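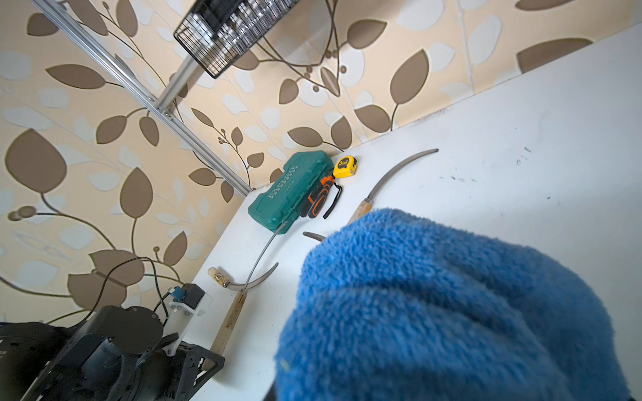
Unit 7: Slide Guitar Before and After Amplification

Instructor: Girish Nigam
Valley Room, 288

Listening for this unit is on the course page. Play each track twice before class, once straight through and once stopping to write down where the slide enters.

Terms

Bottleneck: a glass or metal tube worn on a finger, usually the third or fourth. The player holds the guitar the normal way and can still fret notes with the free fingers.

Lap style: guitar flat on the knees, strings raised, a solid bar in the left hand. Chords are limited to what the tuning gives you.

Open tuning: strings tuned to a chord. Open G is D-G-D-G-B-D, low to high. Open D is D-A-D-F#-A-D. Know both for the quiz.

Damping: resting a finger behind the slide to stop the string ringing on that side. Early players often left this out, and you can hear the rattle.

What changed with amplifiers

Acoustic players had to hit hard to be heard over a room. A note died quickly, so they repeated it or answered it with the bass strings. With an amp the note lasts, and the slide part starts to behave like a singer – long tones, wide vibrato, space between phrases. Many electric players also moved to standard tuning so they could switch between slide and fretted leads in one song.

Reading

Mishra, chapter 9, up to the section on resonator guitars. Skip the gear tables.

Written work

One page comparing an acoustic and an electric version of the same song. Cover tuning, tempo and how the slide follows the vocal. Students in 599 write three pages and add a transcription of one verse. Tab is fine.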